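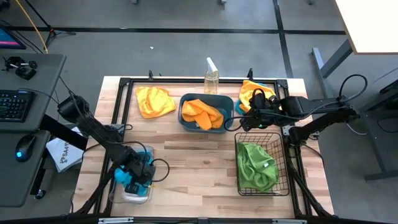 Rasha Najjar wrote in to ask whether the Kunard hardwax oil needs a second coat on butcher block. It does. The first coat sinks into end joints and leaves them dull after a month of wiping. I sanded to 400 grit and waited 12 hours between coats.

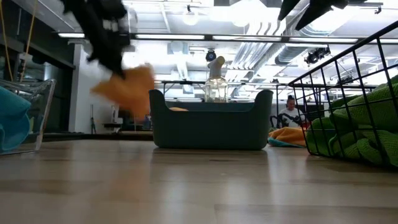 Coverage is fair – one can did my bench twice – but the lid seals badly and the oil skins over. 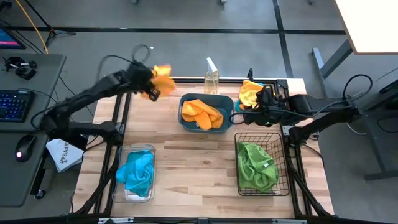 The Studus oil cures slower and smells less. For a worktop I would still buy the Kunard.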